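Okow Rooms refurbishment: progress report to the Codum Small Grants panel
19 Oct 2024

Hello all, and thanks for being patient with me. I know you were expecting this before the half-year accounts went in, but I wanted to wait until the paint invoice had landed so the figures would be proper ones.

Quick reminder of where we started. You gave us 3000 pounds in March to do up the back room at Okow Rooms, which had been brown for as long as I've been coming here. The plan was new paint, better storage and some decent light over the craft end, so that people could use it in the evenings without squinting.

Spending so far. Rajput Decorating had 1000 pounds for the walls and woodwork, filling and sanding included (there was a lot of filling, the old noticeboard had been up on what looked like every nail in Trosex). Paint and sundries were 207 pounds on top. The lights haven't been bought yet. I've had one quote which made me wince and I'm waiting for another, and I'd like to keep the rest of the money in one lump until I've seen it.

Storage is the slow bit. We've cleared out two cupboards and got rid of 17 bags of stuff, mostly dried-up glue, felt offcuts and jigsaws with the corners missing. The good fabric has been sorted by colour and I'm very pleased with it! What we still haven't got is anywhere sensible for the card and big paper, which is living under the tables and getting kicked. The shelves I'd put in the bid turn out too shallow for it, so may I swap them for a plan chest? It would come out of the same budget line and I've seen a second-hand one for less than the shelves.

Bookings have picked up a bit, mainly the sewing group, who have asked for a second evening. I'll send you the proper sheet with the next report, along with the receipts that are still in my coat pocket.

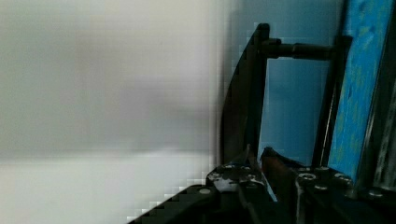 Colour was the thing we argued over longest. The first idea was cream, then a green that went muddy on the test patch, and in the end the light blue won by a couple of votes. It's a plain sky blue, nice and even, and I think it makes a good quiet background for a room where there's always a heap of something on the go. I've kept the tin numbers with the invoice for touching up. The skirting by the door still wants a second coat, and I'm hoping to get that done before the lights go in.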